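Cultora Pet Help
Home | Dogs | Cats | Small Furries | Feeding | Supplements | Log in
Print this page | E-mail this page

Old dog eats round the joint powder. Any ideas?

Posted by Madalena Baptista in Supplements, Friday, August 16, 2024

My dog is a twelve-year-old lurcher cross and stiff in the back end, especially first thing. The vet had a feel of his hips, said arthritis, put him on a painkiller and said a joint supplement wouldn't hurt if I wanted to try one alongside. So I bought Jileck powder, the big tub, 154 scoops, because it worked out cheaper per scoop and I am an optimist.

He will not eat it. He'll eat the food it's on. I don't know how he manages this but I come back to a bowl with all the meat gone and a sort of beige tidemark where the powder was. This is a dog who ate a candle in January.

So far I have tried:
mixing it with warm water first (tidemark, but wetter)
hiding it in wet food (ate the far side and walked off)
peanut butter (ate it, then wouldn't go near peanut butter again, so I've lost that as well)
giving it at night when he's hungrier (he is apparently never that hungry)

The tub says green-lipped mussel and glucosamine and it smells like a harbour. My sister uses Sisisine capsules for hers and says they go down fine, but hers is a Labrador so I'm not sure that's evidence. Do I carry on, swap, or give up and put it on the roses? And is it all right to give fish oil on top, or is that doubling up?

2 answers

Amândio Rocha replied:

Stop giving the full scoop. The tub tells you the dose for his weight from day one and most dogs take one sniff and file a complaint. Go back to food with nothing in it for three or four days so he stops inspecting it. Then put in a pinch, and I mean what you'd put on a boiled egg. Leave it at that until he's clearing the bowl without thinking, then double it, and so on. It took me a good three weeks with my old collie and I felt ridiculous the whole time, standing there with a teaspoon like a chemist.

Mix it with something that has fat in it. Water just turns it to grout. A bit of the oil off tinned sardines is good (the ones in sunflower oil, never brine), or plain yoghurt if his stomach is all right with it. Stir it through the lot, so there isn't a far side for him to eat. And check the label on any new peanut butter if you ever win him back to it, xylitol is poisonous to dogs and it turns up in some of them, sometimes as birch sugar.

Change the bowl too. I know how that sounds. If he's had a week of harbour out of the same dish then the dish smells of harbour to him even after you've washed it, plastic ones especially. Use any old thing out of the kitchen cupboard for a fortnight, wide and fairly shallow so he isn't shoving his nose down into the fumes. 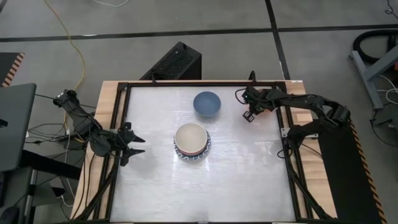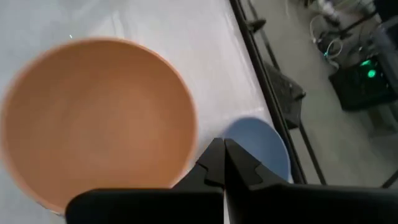

Bowls: a blue one and a stack in the first picture, an orange one in the second.

On the fish oil, it's a different thing from glucosamine, so you wouldn't be giving the same stuff twice, but look at the back of the tub first. Some joint powders have omega-3 in already, and green-lipped mussel brings a little of its own. Too much oil and you'll find out about it at four in the morning, on the landing carpet. If your sister's capsules are the 2000 mg sort, ask the vet before you give him one, and tell them about the painkiller when you ask, even though they're the ones who prescribed it. They see a lot of lurchers.

As to whether the powder does anything, I couldn't swear to it. Mine seemed easier on the stairs after a couple of months, but it had also stopped raining. The two things I'd put money on are keeping his weight down and short walks more often. A rug on the kitchen floor helped as well, ours was going like Bambi on the tiles.

Don't put it on the roses. You'll have every fox in the county.

78 people found this helpful

Guest replied:

just get the chews. Onishi do chicken ones, mine thinks they're treats. bit dear. yes there's less in each one so you need more of them but at least its in the dog

Comment from Madalena Baptista:

Thank you both. Day five of the pinch method, in my good pasta bowl, with sardine oil. He has cleared it three nights running. The cat has also started turning up at dinner time, so I now have a second question, but I'll post it under Cats.

Vet nurse says no to my sister's capsules until they've weighed him.

Print this page | E-mail this page
Back to Supplements | Ask a question | Next: Can I split a worming tablet?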